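The case for washing the bottle 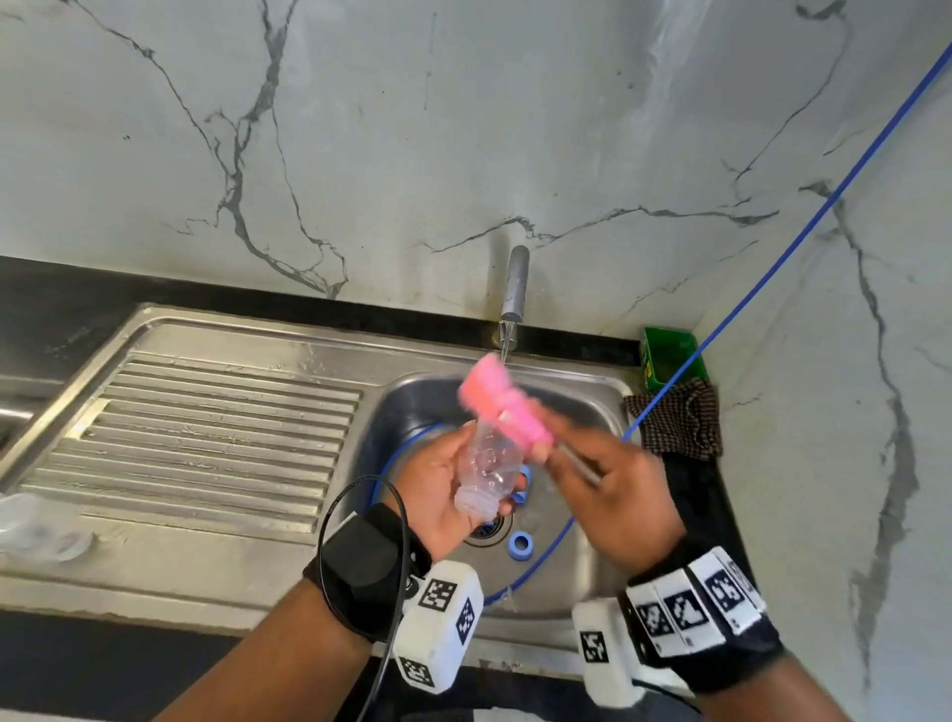

Ten cents is not a reason

My building has a recycling room, a deposit depot two streets over and a laminated sign explaining which plastics go in which bin. It is a good system and I use it. I also think it has made us lazy about the step that ought to come first, which is using a thing again before we hand it over to be crushed.

I wash plastic bottles. I wash takeout tubs and their lids as well, and the jars that mustard comes in. I have done it for years in a small kitchen with one sink and no dishwasher, and I would like to argue for it, partly on cost and partly on habit.

Most people who object say it is not worth the time. A bottle takes me less than a minute. A squirt of soap, some warm water, a brush with a head small enough to fit through the neck, a few turns, a rinse, and then it stands upside down on the ridged part of the sink until morning. I do it while the kettle is on. I have never once had to find time for it.

The second objection is that the bottles are not meant for it. This one deserves a proper answer. A thin single-use bottle will not last forever, and it should not be put through boiling water or left in a hot car. Once it is scratched, cloudy or creased it goes to the depot. I don't keep milk in them and I don't keep anything in them that has been warm. Mine hold plant food, vinegar mixed for the windows, dry rice, birdseed. None of those jobs needs a new container from the housewares aisle.

Buying the tidy version

That aisle is where my real complaint lies. Last January the kitchen shop on Hunside Road had a whole wall of clear storage canisters, sold as the start of an organized life. The cheapest set held 2 canisters and cost more than a week of my groceries. People were carrying them out by the armload, and I would bet that a good many went home to a cupboard already full of perfectly sound tubs with the label still on.

Peeling off a label is dull work. So is getting old tomato sauce out of the corners of a lid. But we have come to treat that dullness as a fault in the object, when it is only the ordinary price of keeping it. My grandparents would not have understood the question. They had a drawer of string and a shelf of jars, and they did not call it anything.

What the brush is for

The one thing I would tell people to spend money on is the brush. A dishcloth poked down a bottle with a chopstick does a poor job, and shaking rice around with soapy water works on glass but leaves a film on plastic. You want a sponge head on a thin handle, something soft that squeezes through the opening and fills out again once it is inside. Bristles are fine for jars. For a narrow neck the sponge is better, and it doesn't scratch.

Wash the neck last and the threads properly. The threads are where the smell lives. Do the cap separately, and the little plastic ring under it if it has come loose, or it will end up in the drain strainer. Let everything dry with the cap off. A bottle closed damp will smell like a pond within days, and that is usually when people decide that reuse is unhygienic.

Replace the sponge head when it starts to look tired. I go through two a year.

Where I draw the line

There is a version of this habit that turns into hoarding, and I have been close to it. At one point I had so many yogourt tubs under the sink that I couldn't reach the shut-off valve. Now I keep what fits on one shelf – seven containers, give or take none – and when a better one comes in, a worse one goes out. If I have not filled a tub in a couple of months I don't need it.

I also don't pretend that my shelf is saving the planet. The factory that makes the bottles does not know I exist. Cities should push harder for refill counters, and manufacturers should be made to sell in containers that are built to go around more than once. I would happily pay a larger deposit on a heavier bottle. Those changes matter more than anything done at my sink.

Still, the policy argument tends to get used as an excuse to do nothing at home, and I can't see why the two have to compete. You can write to your councillor and wash a bottle in the same evening. The bottle will take less time.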